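## 4. Preparação do veículo antes da saída

Este capítulo é para a equipa que recebe o veículo terrestre Hitura já montado e precisa de o pôr em marcha no campo de treino. Supõe-se que a caixa de transporte foi aberta conforme o capítulo 3 e que o operador já tem o seu código pessoal.

A preparação completa demora 11 minutos quando é feita por duas pessoas. Uma só pessoa também consegue, mas o passo 6 da secção 4.2 fica mais difícil e pede-se então o suporte de oficina.

### 4.1 Verificação da bateria

1. Coloque o interruptor geral na posição 0. O interruptor fica atrás da tampa traseira, do lado direito.
2. Abra os dois fechos da tampa e levante-a até ouvir o estalido.
3. Leia o indicador de carga. Para uma saída normal, o valor deve ser de 80 % ou mais.
4. Verifique se os contactos estão limpos. Se houver pó, use o pincel seco do estojo.
5. Introduza a bateria com a seta virada para a frente do veículo e empurre até ao fundo.
6. Feche a tampa. Os dois fechos devem ficar alinhados com as marcas brancas.

> **Cuidado:** não use ar comprimido nos contactos. A humidade do compressor entra na ficha e a avaria só aparece dias depois.

> **Nota:** as baterias da série anterior entram no mesmo compartimento, mas o indicador mostra sempre um valor mais baixo do que o real. Marque-as com fita amarela e deixe-as para o treino em recinto fechado.

Uma bateria que caiu ao chão, mesmo de pouca altura, não volta ao veículo. Ponha-a no recipiente de areia e escreva o número dela no livro de ocorrências, com a assinatura de quem a deixou cair ou de quem a encontrou.

### 4.2 Lagartas e suspensão

A tensão das lagartas altera-se com a temperatura. Em dezembro é costume precisarem de ser afrouxadas uma volta; quando o terreno aquece, apertam-se outra vez.

1. Estacione o veículo em chão plano.
2. Confirme que o interruptor geral continua em 0.
3. Retire pedras e arame dos rolos inferiores. Use luvas.
4. Carregue com o polegar no meio do troço superior da lagarta. Deve ceder a largura de um dedo.
5. Se ceder mais, rode o tensor no sentido dos ponteiros do relógio, um quarto de volta de cada vez, e repita a medida.
6. Levante a parte da frente e faça rodar cada lagarta à mão, uma volta completa. O movimento deve ser igual dos dois lados e sem ruído de raspar.
7. Baixe o veículo devagar. Não o deixe cair sobre os braços da suspensão.

Se a lagarta saltar um dente durante o passo 6, o tensor está gasto e o veículo fica parado até à troca. A peça pede-se ao armazém de Villanueva, com o formulário verde.

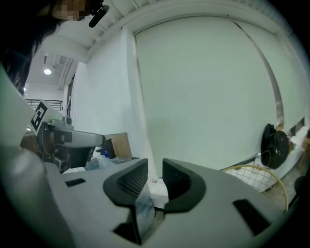

O formulário verde deve levar sempre o número de série do chassis e as horas de serviço. Sem as horas, o armazém devolve o pedido e perde-se uma semana. As horas leem-se no menu *Estado*, segunda página; quando passam de 2300, pede-se ao mesmo tempo o jogo de rolos, mesmo que os antigos ainda rodem bem.

### 4.3 Ligação do comando

O comando Akon e o veículo são emparelhados na fábrica. Só é preciso repetir o emparelhamento depois da troca de um dos dois ou depois de uma atualização.

1. Ligue primeiro o comando e espere pelo ecrã principal.
2. Passe o interruptor geral do veículo para 1.
3. Espere até a luz do mastro ficar verde fixa.
4. No comando, escolha *Ligação* e depois *Procurar*.
5. Selecione o número que coincide com o da placa do chassis. Se no campo estão vários veículos, leia o número em voz alta para o colega o confirmar.
6. Introduza o seu código pessoal.
7. Mova a alavanca esquerda um pouco para a frente. O veículo deve andar devagar e parar logo que a alavanca é solta.

> **Cuidado:** durante o passo 7 ninguém deve estar à frente nem atrás do veículo. Os lados também não são seguros, porque com uma lagarta bloqueada ele roda sobre si próprio.

Luz do mastro:

| Luz | Significado | O que fazer |
|---|---|---|
| Verde fixa | Pronto | Continuar |
| Verde a piscar | À procura do comando | Esperar ou repetir o passo 4 |
| Amarela | Bateria fraca | Voltar à secção 4.1 |
| Vermelha | Paragem de emergência ativa | Ver secção 4.4 |

O alcance autorizado no campo de Ulley é de 300 metros. O rádio chega mais longe, mas atrás do talude norte o sinal perde-se de repente e o veículo fica onde está, à espera. Para o ir buscar é preciso fechar a pista.

### 4.4 Ensaio da paragem de emergência

Este ensaio faz-se antes de cada saída, também quando o veículo já trabalhou no mesmo dia.

1. Ponha o veículo a andar em linha reta, em velocidade lenta.
2. Carregue no botão vermelho do comando. O veículo deve parar e a luz deve passar a vermelha.
3. Tente mover a alavanca. Não deve haver resposta.
4. Rode o botão para o soltar e escolha *Repor* no ecrã.
5. Repita o ensaio com o botão do próprio chassis. Aproxime-se só com o veículo parado.
6. Anote a hora e rubrique a folha de saída.

Se um dos dois botões falhar, desligue o interruptor geral, retire a bateria e coloque a etiqueta vermelha no mastro. A etiqueta só pode ser retirada pela responsável técnica, Isla Lockyer, ou por quem a substitui nesse turno.

> **Nota:** depois de uma paragem de emergência, o comando pede outra vez o código pessoal. Três códigos errados bloqueiam o comando até ser ligado ao computador da oficina.

A montagem da carga útil e os limites de peso encontram-se no capítulo 5.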